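Adding a New Trope Page to the Skurnetine Wiki

Read this section before you create your first page. You need a member account that is at least 8 days old. Alta, the page editor, opens in any current browser.

1. Search for the trope under every name you can think of. The wiki has 751 character tropes, and many go by more than one title. The mentor who betrays the hero, for instance, is filed under Fallen Teacher.

2. Open Alta and choose New Page, then Trope. Type a title of no more than 80 characters.

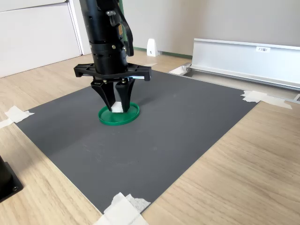 White block between the fingertips, over the green dish.

3. Write the description. Keep it under 400 words and say what the trope does in a story before you say where it turns up.

Note: Alta saves a draft when you switch tabs. It does not save when you close the window.

4. Add at least three examples from different works. Each one needs the title of the work in italics, followed by a full sentence on how the trope is used.

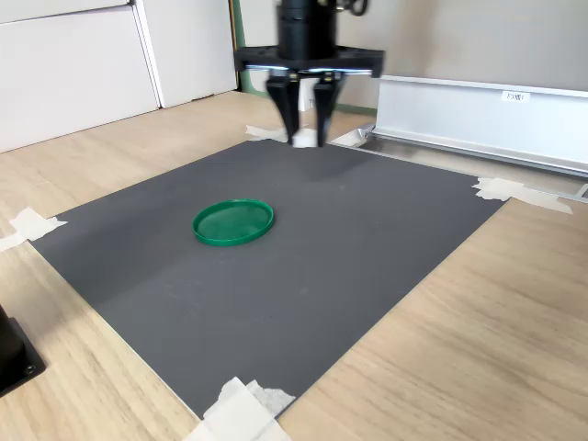 An entry that gives only a title is called a bare example and will be removed at the next cleanup. If you haven't seen the work yourself, leave it for someone who has.

5. Mark spoilers. Select the text and press the Hide button. Do not hide the title of the work. 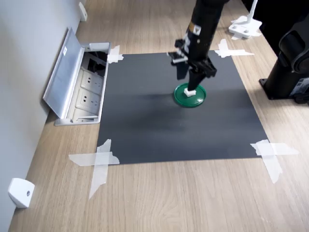

6. Choose an index. Villain and mentor tropes go in Egilsson, which covers characters. Plot devices go in Flolon. A page may sit in both.

Caution: Changing the index after launch breaks the links on older pages. Check it twice.

7. Press Send to Draft Room. Other members can now comment and add examples of their own.

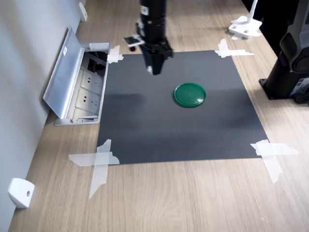 Drafts stay there until they have five approvals. You can edit yours the whole time, but changing the title sets the count back to zero.

Related pages
How to Write an Example
Renaming a Trope
Spoiler Rules
Indexes: Egilsson and Flolon
Restoring a Lost Draft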